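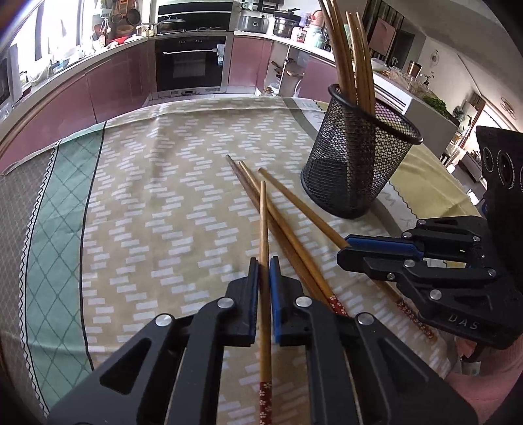

Zunditz Responder Jump Bag: A Year of Shifts Later

I've been an EMT for longer than my knees would like, and I've gone through a lot of bags. The service issues us one, and it's fine in the way a rental car is fine. Last October the zipper on mine finally gave up in the rain on somebody's front steps, and I decided I was going to spend my own money on something better. That ended up being the Zunditz Responder, in the 40 liter size, for $69 on sale.

First impression out of the box: wow, this thing is stiff. It stood up by itself with nothing in it, and I loved that right away. My old bag flopped over like a tired dog every time I set it down, and if you've ever tried to dig out a cuff one-handed while holding pressure with the other, you know how much that matters.

The layout

The main compartment opens flat, all the way around on three sides. Inside you get movable dividers and four zip pouches in different colors. I put airway stuff in blue, bleeding in red, and so on (my partner Nicanor Bustos has his own system and we will never agree on it). The windows on the pouches are clear enough to read a label through, even in the back of the truck at 3 a.m. with the lights turned down.

The outside pockets are a mixed bag, sorry. The two on the ends are deep and great for gloves and a trash bag. The front one is so flat that it holds a pen, a pad and maybe a pair of shears if you don't mind them poking you in the hip.

Carrying it

You get a shoulder strap, two grab handles and a pair of backpack straps that tuck away behind a flap. I thought I'd never use the backpack straps. Then we moved over to cover Carnstead, where half the apartment buildings seem to have broken elevators, and now I use them constantly. With both hands free I can take one end of the stair chair or hang on to the railing. Fully packed, mine comes in at 20 pounds, and the padding is good enough that I don't think much about it until the fourth floor.

The chest strap, though, is junk. The clip popped open on me so many times that I cut it off.

Cleaning

The bottom is a rubbery, wipeable material and I have zero complaints – everything that lands on an ambulance floor has landed on that bag. The sides are a coated fabric and they wipe down well too. The gray mesh inside the lid is another story. It stained the first month and it has stayed stained.

How it's held up

I'd guess it has been on more than 700 calls by now. The main zippers are still smooth, and the stitching on the handles looks like the day I got it. The reflective strip is peeling at one corner. I emailed Zunditz about that and a very nice person named Marty sent me a patch kit, which is still in my locker.

How it compares

Before this I borrowed a Farkley for a few weeks. It has more pockets and a better front panel, and it's lighter too. But it sagged in the middle once I added the oxygen stuff, and the zipper pulls were tiny with gloves on. If you mostly work events or keep a kit in your car, I'd go Farkley. For daily truck work I'd buy the Zunditz again – and on sale, if you can wait for one!

One last note on size: get the dividers out and try your own gear in it before you throw away the box. My big BP cuff case only fits sideways.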